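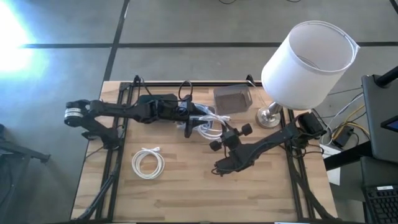
November, half past four, glue still tacky so I may as well write this up. Spent most of the day on the spokeshave blades, the two old ones Genowefa brought over from Vellham and the new one from Dranomen, trying to find out why the new one chatters on ash and the old ones don't. I started by flattening the backs, all three, on the coarse plate and then the fine. The old pair came up quickly. The Dranomen had a hollow in the middle that took me until lunch, and I stopped before it was all gone. Butcher-block tops would be a rotten place to test a shave, by the way, with the grain changing from strip to strip, so I stuck to one long ash offcut held in the vice and worked the same edge all day.

First go, all blades at the same bevel, same hone. Old ones fine. New one sang like a kettle from the second stroke. Swapped the blades between bodies (should have done that first, I know!) and the noise stayed with the Dranomen body, whichever blade was in it. So I've been blaming the wrong bit of metal for a fortnight. Sorry, Dranomen blade.

Had a proper look at the bed after that. Smeared marker ink on it, put the blade in, tightened up, wiggled, took it out. The ink had only rubbed off at the two back corners, so the blade is sitting on its heels with nothing under the edge. Ten minutes with a small flat file, going very gently, then ink again, then file again. Fourth time round I had contact along the front, which is where you want it. Put it back together and it cut clean going with the grain. Against the grain it still complains a bit, but so would I.

Mouth opening next. Sivaprasad reckons I have it far too wide and he's probably right – I set it by eye and my eye likes a big mouth. I glued a strip of thin card under the toe end of the blade to close it up, and the shavings went from crumbly to long and curly straight away. Card won't last. Brass shim would be better, if anyone has an offcut going spare.

Handles: the chair spindles are at 43 of 57 now, all roughed out with the drawknife and left a touch fat. I'm leaving the last batch until the shave is behaving, otherwise I'll only be sanding out chatter marks till Christmas. The billets for those are the ones on the lower rack with blue chalk on the ends. Zuleica, please don't use them for pegs! The peg stock is in the bucket by the door.

Stropping: tried the Pumico paste on leather and on a bit of flat MDF. Leather rounds the edge over if you lean on it, and I do lean on it. MDF was better for me. Washington prefers the leather and gets a lovely edge off it, so it may just be my heavy hands.

Next time: file the Dranomen bed a little more at the left, find brass, try a slightly steeper bevel on the old blade with the nick in it. Ask Rogério whether he still wants the bigger shave back before I start on the seat edges. Clamps come off the glue-up in the morning, not tonight.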